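Purple cable loops on a two-arm bench, how much slack?

Fuad Feyisa
Posted Wed 30 March
I look after a two-arm bench at Drestwood. Both arms sit on one aluminum rail at the front, with wrist cameras and the soft yellow fingers. Bag and book handling, mostly. I want to redo the cable runs before we go back to longer days, and I'd like opinions before I cut any ties. 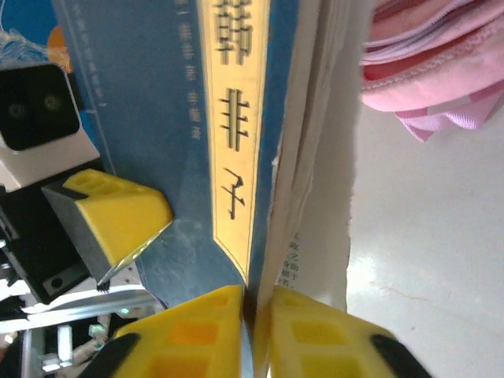
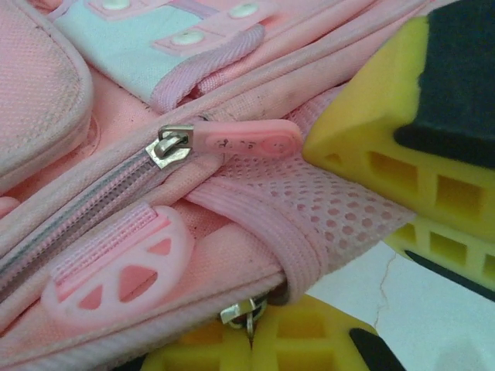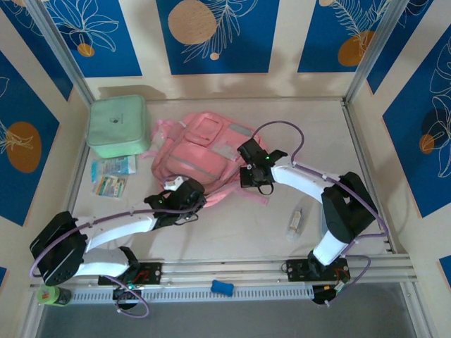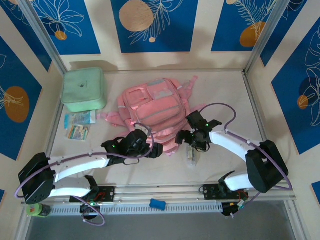

My question is about the wrist cables. The supplier (Drerik) says to tie them to the upper link every 4 inches. I did that on an older arm and the connector at the wrist failed in June. So on this one I left them free, and you can see the purple cable on the right arm going up in a big arc over the upper link and back down by the shoulder. It has never snagged. It does swing when the arm moves fast, and the left one hangs down toward the rail, where I don't like it. Do I shorten them, tie them, or leave them alone?

railside_78
Leave the right one. A free arc at the top is fine as long as nothing passes over the arm. I would fix the left. Anything hanging down by the rail will get leaned on sooner or later.

szenasi_bench
Disagree about the right one. We ran open loops like that on our Szénási cell and the cable jacket cracked where it left the shoulder. It isn't the arc that goes, it's the last bit before the clamp. Put a strain relief at both ends and then you can keep the loop.

Fuad Feyisa
There's a clamp at the shoulder end and none at the wrist. The wrist end is just the plug.

szenasi_bench
Then that's your first job. One small clamp on the wrist body, with enough slack behind it for full wrist rotation. Turn it by hand to both stops with the power off before you tighten anything.

Engelbert Riedl
I'd go back to what the supplier says. The ties aren't the problem if you leave slack at the joints. People pull them tight with the arm folded, then it straightens out and all the pull goes into the plug. Tie it with the arm stretched out.

railside_78
Every 4 inches is too many though. I use 2 per link and have nearly 1000 hours on that setup.

Engelbert Riedl
Hours of what? If it's slow work I believe you.

railside_78
Slow, yes. Pick and place, light stuff.

gr_paulsen
Different subject, but look at the wires by the mounting plates too. Red and orange, and they look pretty exposed on the right arm. I'd put a cover over that before worrying about the wrist. Also I'd move the tape and that little blue thing off the rail.

Fuad Feyisa
Tape gets moved today. A cover is on order from Revesgate, no date yet. The rail gets wiped down every morning, and I check the plate bolts at the same time.

szenasi_bench
While you're in there, check the screws on the finger mounts. Ours worked loose a lot sooner than the cables gave trouble.

Fuad Feyisa
Will do. Plan for now: clamp at both wrists, reroute the left cable up over the link like the right one, 2 loose ties per link on the left only. Right arm stays free so I can compare. I'll post when I've run it for a few weeks.

Engelbert Riedl
Mark the cable with a paint pen at the clamp. Then you'll know if it creeps.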